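**Clearing a bed: Abdelilah Bennani on sorting order**

Abdelilah Bennani writes household procedures for Jekunus. His bedroom sheet, now in its 11th revision, treats the bed as a work surface. "It is the largest flat area in most homes," he said. "Things land there and stay."

He starts with rigid items. Paper cups come off first, then books.
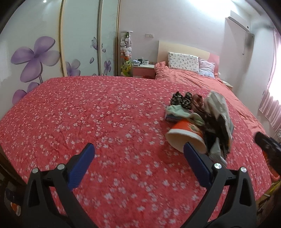

Cloth is second. Bennani folds each piece before moving it. "A crumpled cloth hides whatever is under it," he said. Bags are left until the end, and each one is opened and checked.

The sheet allows 23 minutes for a double bed. Bennani considers that generous.
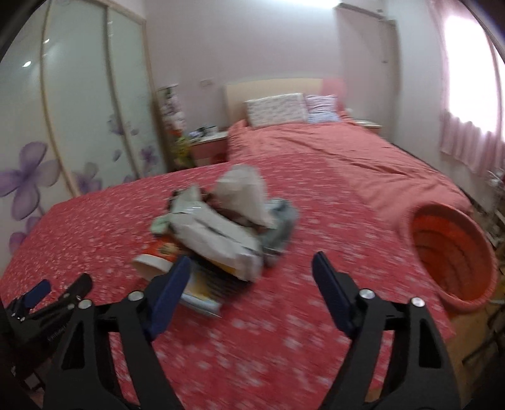 He does not specify a container. "Any basket with a firm rim will do. Keep it within arm's reach." The quilt is shaken out last, by the two far corners. Revision 12 is due in January.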